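Office Practice 2 – Records and Storage
Handout, session on the low cabinet
Instructor: Modupe Onuoha. Lab help: Ladi Isah

Read before you come in. We only get the practice office for one block and last time half of it went on finding keys.

What we're covering: putting files away in a shared cabinet so the next person can find them. Sounds like nothing. It's most of the job your first month.

Terms, quickly

File box – holds loose papers, closes, has a spine label.
Folder – thinner, plastic or card, label usually on the cover.
Live file – somebody needs it this month.
Closed file – done, kept because it has to be kept.
Carcass – the body of the cabinet, without doors.

Write the terms on your own sheet, they come up in the short test.

1. Before you start

Bag on the floor by your chair, not on the counter. Sign the log (Barnlow sheet, the green one). Get the list for your group. Group lists are by file number, so 800 and 946 go to group A, 1,213 to group B. If your number isn't on either list see Ladi.

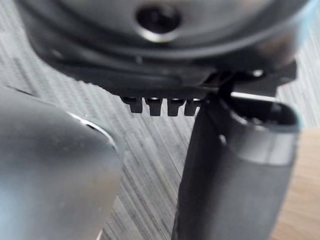 2. Opening up

Both doors, all the way. Half open door = bruised knuckles and a box jammed on the hinge. Check the hinge screws while you're down there, the Platex ones work loose. If a door drops when you let go, stop and tell someone.

Kneel or sit. Don't bend from the waist over a low cabinet, you will be doing this for an hour.

3. Laying flat or standing up

Réjean Turcotte's rule from the Flitwood office: stand them if you have a full row, lay them if you don't. A half-empty row of standing boxes slides over and the papers inside curl. Full row, stand them, spines out.

Laying flat is fine for short shelfs. Heaviest at the bottom of any stack, and never more than 2 high in this cabinet.

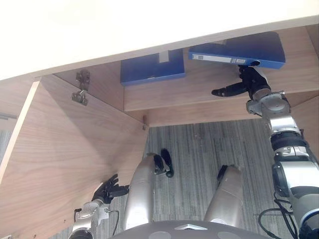 Labels next. The spine label is what people read, so it has to face the door whichever way the box goes in. Print it, don't hand write it. Number first, then name, then year. With blue boxes side by side on a shelf, like the two lying flat on this one, color tells you nothing and the label is all you've got. Small print is a common fault – if you have to pull the box out to read it, redo the label. Osaze Yusuf has the template, ask for the large one.

Overhang: a box deeper than the shelf will stick out and the door won't shut on it. Turn it, or move it to the deep cabinet. Don't push the door.

4. The counter

Counter is for sorting. Nothing lives there. Work left to right: in pile, checked pile, ready to shelve. At the end of the block the counter goes back to how you found it, phones and cups included.

Anything you can't place goes in the query tray with a slip. On the slip: file number, your intials, what the problem is. "Don't know" is not a problem, write what you don't know.
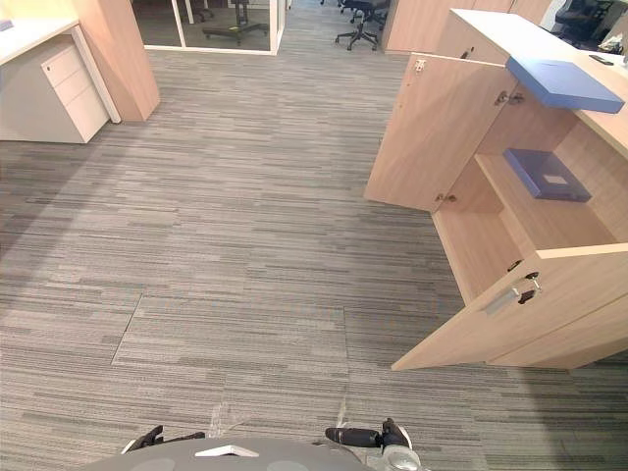
Query slips get read at the start of the next session, Yetunde Nwankwo goes through them with the whole group. Don't take a file home to sort it out. Don't put it back in the nearest gap either, a misfiled box is harder to find than a missing one.

5. Closing

Shelf edge clear, doors shut lower one first, lock, key back on the Bashir hook. Log out on the same line you logged in on.

For next time

Read the chapter on closed files, only the part on how long to keep them. Bring one label you made yourself, large template. Group B also bring last June's index if you still have the printout, I have some spares but not enough for all of you.

Short test first ten minutes. Terms plus section 3.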